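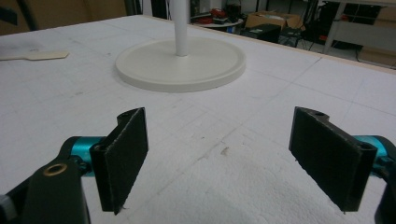
Braulio Lozano wrote to us to ask why the sea is salty if the rivers that run into it are not, and he added that his grandmother says somebody must have put the salt there.

Why is the sea salty?

It is a very old question, and people in many countries have told stories to answer it. In one story from the north there is a magic mill at the bottom of the sea. The mill grinds salt day and night, and the man who owned it forgot the word to make it stop. I like this story very much. But the real answer is also good, and it begins with rain.

Rain and rocks

When rain falls through the air, it takes up a little of a gas called carbon dioxide. This makes the rain a tiny bit sour, like a drink with bubbles but much, much weaker. You could not taste it.

The rain lands on hills and mountains and runs over the rocks. Because it is a little sour, it can pull very small pieces out of the rock, so small that you cannot see them even with a good magnifying glass. We call these pieces minerals. When they are mixed into water so well that they disappear, we say they are dissolved. Sugar does the same in your tea.

The rain goes into streams, the streams go into rivers, and the rivers carry the dissolved minerals down to the sea. So Braulio is almost right about rivers. They do have salt in them, only so little that your tongue does not notice it.

The water leaves, the salt stays

Now comes the important part. The sun warms the top of the sea, and some of the water goes up into the air. It becomes a gas that we call water vapor. The vapor makes clouds, the clouds make rain, and the rain falls on the mountains again.

The salt cannot fly up with the vapor. It is left behind. Then the rivers bring a little more, and the water goes up again, and a little more salt is left. This has been happening for so many millions of years that it is difficult even for grown-ups to think about it.

There is also salt from below. In some deep places the sea floor has cracks, and the water goes down into them, becomes very hot near the melted rock, and comes up again full of minerals. Volcanoes under the sea give some too.

Does the sea become more salty every year?

You might think so, but it stays nearly the same. Salt also leaves the sea. Some of it sinks and becomes part of the mud and new rock at the bottom. Sea animals use some other minerals from the water to build their shells. And sometimes a piece of sea is closed off by land and dries up, and the salt stays there in a thick layer. Many years later people find it under the ground and dig it out. Perhaps the salt in your kitchen came from a sea where no person ever swam.

How salty is it?

You can make your own sea water at home. Ask an adult for a glass, a teaspoon and some kitchen salt.

Put 200 milliliters of water in the glass.
Add one full teaspoon of salt, with a small hill on top.
Stir until you cannot see the salt any more.
Dip a clean finger in and touch it to your tongue. Do not drink it!

That is close to the taste of the ocean. Next, pour a little of your sea water on a dark plate, so that it only covers the bottom. Leave it in a sunny window for 2 days, or longer if the weather is gray. When the plate is dry, look at it from very near. You will find white crystals, and some of them may be shaped like little boxes. The water went into the air of your room and the salt could not follow it. Please wash the plate well afterwards - I forgot mine once and the next person had a very salty cake.

Why we must not drink it

Your body needs some salt, but it can only handle a certain amount. To push the extra salt out, it must use water, and with sea water it needs more water than you drank. So a person who drinks from the sea becomes thirstier with every cup. Some sea birds have a special part in the head, near the eyes, which takes out the salt. It runs down the beak in drops, and the bird shakes it off.

The saltiest places

Not all seas are the same. The Baltic Sea gets much fresh water from rivers and loses little to the sun, so it is only a bit salty. The Dead Sea is a lake with no river going out of it, in a hot and dry place. It is nearly 10 times saltier than the ocean. The water there is so heavy with salt that people float on it very easily, and fish cannot live in it.

Words to remember

Mineral: a natural material that rocks are made of. Salt is one.
Dissolve: to mix into a liquid so well that you cannot see it.
Water vapor: water when it is a gas in the air.
Crystal: a solid with a regular shape, often with flat sides.

If you try the plate at home, draw your biggest crystal and write next to it how long the water needed to dry.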